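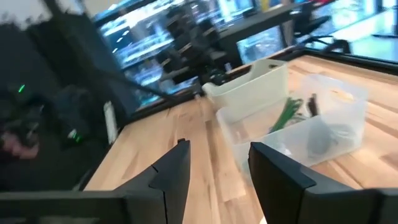

Call for participants: Rarnia Student Manipulation Project

The Rarnia project is taking applications from students for the coming term. The project concerns pick-and-place of ordinary packaged goods and cables with a robot arm and a two-finger gripper. Work is done in the Abdel Rahman Building, robotics lab, Bekell campus. Participants work in teams of 2.

Task

A team is given a wooden table, a set of plastic storage bins and a mixed set of items: small product boxes, bundled cables and loose cables. Each team writes and tests a routine that picks an item, identifies the correct bin and places the item in it. Boxes are the easier part. Cables change shape between attempts, and a grasp point that was good on one trial may be useless on the next.

Each team completes 100 logged trials by the end of the project. A trial is logged whether it succeeds or fails. The log entry consists of item, start position, grasp type, result and a free-text note. Failed trials with a usable note count the same as successful ones.

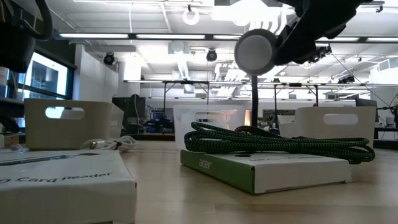

Card reader box, Acer box and braided cable on the table, storage bins behind.

Who can apply

Undergraduate and graduate students in any department. Applicants should be able to:
read and edit a short Python script
use a shared code repository, or learn to in the first week
attend both weekly lab sessions, 2 hours each
keep written records that another team can follow

Prior experience with robot arms is useful but not required. Students who took part in the June round may apply again and will be paired with a new partner.

What the project provides

Lab access during staffed hours, a safety briefing, the item sets and a Tradero workstation account for log storage. Participants who complete the full set of trials receive a stipend of $100. Travel is not covered. Course credit is possible in some departments – ask your advisor before applying, as the project does not handle the paperwork.

Safety

Long hair is tied back and loose sleeves are rolled up near the arms. The emergency stop is tested at the start of every session and the test is written in the lab book. Food stays outside the lab.
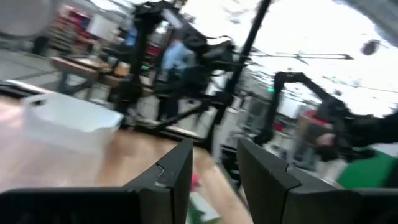 A comment on the June round was that the trials themselves went quickly and the notes did not, and that new teams should agree on the wording for failed grasps before they log the first one.

How to apply

Send one page stating your department, year, programming experience and the times you can be in the lab. Code samples are optional. Pairs may apply together – put both names on the same page. Applications close October 18, 2018. Late applications go on the waiting list for the next round.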